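News from the Codo planning group

December 26, 2022

It has been a long and rather chatty autumn in our corner of the building, and I promised Branwen Dafis a proper update before everyone disappeared for the holidays, so do put the kettle on. Most of you will know that Codo is our motion planner, the piece of software that decides how an arm should get from where it is to where it needs to be. In November we finally joined it up with Stoltell, which looks after the perception side and hands over an estimate of where an object is and which way round it is sitting. Getting two programs to talk is the easy bit (well, easier). Getting them to agree about what they have been talking about took us 14 working days and a great many biscuits.

The job we chose was the lever task in the simulator, which looks simple until you try to plan for it. The red handle and the thick black one hang quite close together, and the gripper has to come in with its fingers open and settle on one of them without brushing the other. In the old release the planner treated the whole device as one solid box, and naturally it refused to go anywhere near the handles. Now each handle has its own collision shape and its own margin, and you can set that margin in the task file without rebuilding anything, a small mercy for those of us with slow laptops. 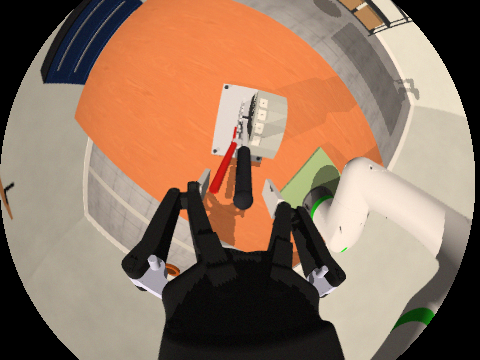
Dilwyn Samuel wrote in after reading the draft of this item to say that he would sooner see the margins worked out from the pose estimate than typed in by hand, as a fixed number will always be too generous on a good day and too mean on a bad one. He would also like the planner to say which shape it is objecting to when it gives up, instead of simply returning "no path".

Both fair points, Dilwyn, and the second is already done. If you update to the newest build, a failed plan prints the name of the pair of shapes that were too close, along with the joint angles at that moment. I spent a whole afternoon with it and found two mistakes of my own, one of which had been sitting in the task file since the summer. The first point is harder. Stoltell does give us an uncertainty figure, but it tends to be overconfident when the fingers hide part of the object, and I don't want to lean on it until we have checked it against the simulator's own positions.

Our other big change is in how Codo chooses between several ways of reaching the same place. A given gripper pose can often be reached with the elbow out to one side or the other, and until now the planner took whichever answer came back first, so two nearly identical requests could produce wildly different swings. There is now a small cost for changing sides halfway through a task. With the elbow out past the left edge of the table and the wrist folded back over the device, as we have it in the wide view, Codo will try to stay on that side for the next move as well, unless it really can't. Planning time has gone up by almost 20 per cent, I'm afraid, though most of that is spent checking options we throw away, and I think we can win a fair bit of it back.

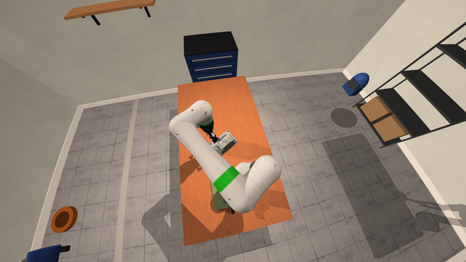

Reading a plan has become much nicer too. The plan viewer will step through a path one waypoint at a time, and it now keeps the wide camera and the close one in step, so you no longer have to scrub each of them along separately and guess. Seen from up in the room, with the gripper pointing down at the device, you get a good sense of the arm's posture but very little idea of the clearance at the fingers, and I would urge you to have both views open before you report a collision bug. The keyboard shortcuts are listed in the help panel.

If you have a task file of your own, please try it on the new build over the next few weeks and send Branwen the log, even if everything went well – the dull logs are useful to us as well. Version 6 of the file format still loads, with a warning about the missing margin entries.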